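Jevlow Opens Body Language Course for Sports Coaches and Broadcasters

Registration is open for a new course from Jevlow on reading body language in competitive sport. The course, called Filorura, starts in January and is aimed at coaches, team staff and people who talk about sports on the air.

Filorura runs for 4 weeks and is taught online. It draws on a library of 400 short clips from interviews, medal ceremonies, time-outs and post-game handshakes. Students watch each clip with the sound off, write down what they see, and then watch it again with the sound on.

"People are quick to say an athlete looks nervous or looks guilty," said Moushumi Miah, who wrote the course. "We ask them to name the movement first. Did the chin drop? Did the hand go to the neck? After that we can talk about what it might mean."

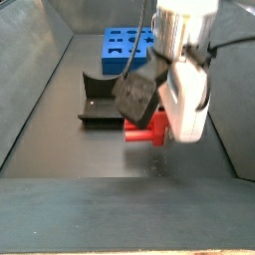 Can body language tell you whether an athlete is lying?

Body language alone can't tell you that. A touch to the face or a look away can come from stress, tiredness or habit, and the course teaches students to compare a person's behavior with how that person usually acts.

The first two weeks cover the face and hands. Week three is on posture and the use of space, including how teammates stand with each other after a loss. The last week is given over to live interviews, with students taking turns on both sides of the microphone.

A trial version was run last season with 46 coaches from the Prusex youth league. Their comments led to a longer section on younger athletes, who often show discomfort in different ways than adults do.

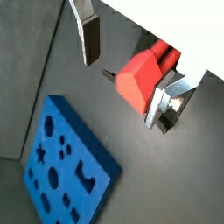 Coaches in the trial also asked for more on their own behavior - crossed arms on the sideline, for one - and a lesson on that has been added to week three.

The fee is $600 per person. Clubs that sign up as a group can ask for a lower rate. Course materials are available in English and Turkish, with translation by Şimşekoğlu.

Sessions begin at 6 p.m. Eastern and are recorded for students who miss them.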